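**Clear-sided dispenser on a light wood table: mat or no mat?**

**grainline527** wrote on Friday, March 17, 2023:

We have one of those tall machines with a white rounded top, two red knobs on the front and a see-through body where all the workings show. It sits on a square table in light wood. My wife wants a rubber mat under it. I think a mat ruins the look of the table. We get a glass out of it a few times a day. Anyone keep something like this on bare wood?

**pappas_road** wrote:

Mat. I went without one on a Brovley side table and had a ring in the finish by February. I paid $200 to get the top redone.

**shimstock** wrote:

Depends what the surface is. Solid, veneer and laminate all take water differently. Can you post the table, and a close shot of the grain?

**grainline527** wrote:

Table first, then the top by itself.
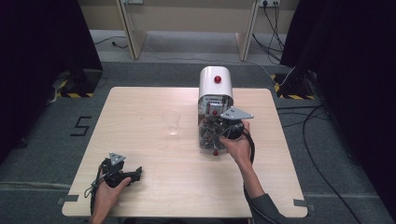
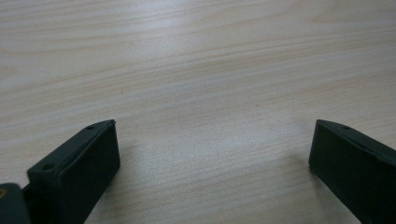 ### Page 2

**shimstock** wrote:

Thanks. I'd lean toward laminate from the look of that grain, but a photo won't settle it. Check the underside at a corner. If the pattern is different or there's a seam line along the edge, you have your answer. Laminate doesn't care about a few drips as long as the edges are sealed.

**pappas_road** wrote:

Disagree. Laminate over particleboard swells once water gets in at the edge, and you can't sand it out. I'd still use a mat.

**tallboy_jullthorpe** wrote:

The machine is well in from the edges though. I'd worry more about the feet. Rubber feet can leave gray marks on a pale top, and a rubber mat can do the same thing over a bigger area. Use cork.

**pappas_road** wrote:

Cork holds water. You lift it after 2 weeks and find a damp patch.

**tallboy_jullthorpe** wrote:

So lift it every 3 days. I've had a cork square from Cotalcombe under our kettle for years with no marks.

**grainline527** wrote:

Looked underneath. Plain board, different color, thin strip glued along the edge. So laminate, I guess. I'm going to try a small tray under the glass and leave the machine on the bare top. Wife has not agreed to this yet.

**shimstock** wrote:

Run a fingernail along that edge strip. If it catches anywhere, glue it down before you do anything else.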